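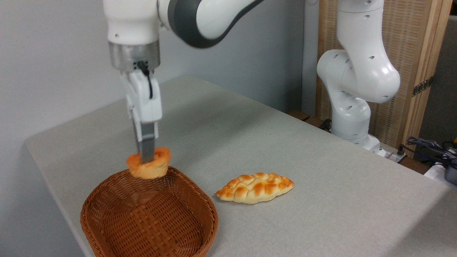

A gripper lowers a small pastry into a wicker basket. A braided roll waits on the table.

Home | Features | Plant Floor | Suppliers | Subscribe

The packing room at Garnico, a contract bakery in Clivmont, fills 643 gift baskets on a normal shift. Until July, every item in them was placed by hand. Two of the seven packing stations now use robotic arms, and the company plans to convert one more.

Flat goods were simple. Tarts took most of the spring. A grip on the outer crust cracked the edge, so the integrator, Closus, moved the hold to the hollow center. Finger force is set per product and stored with the recipe.

Lavanya Sundaram packed by hand for several years and now runs both cells. Her shift starts at 5 a.m. with a pad check and a test run on day-old stock. After that she handles faults, changes recipes and pulls baskets with uneven fill.

"My wrists are better," she says. "My head is more tired. I used to talk to people while I packed."

Ragnvald Viklund, the production manager, says no packer was let go. Four moved to decorating and one to dispatch. Pay for cell operators rose by one grade, but the evening shift lost its overtime, and several packers counted on it.

Hand stations are still faster on mixed orders under 50 baskets. Viklund sends anything above 500 to the cells.

Comments (3)

murthy_k: What pad material are they using? Ours glaze over with butter in a week.

Dee: The overtime line deserved its own article.

linelead7: Same here with crust cracking. We gave up and changed the tray.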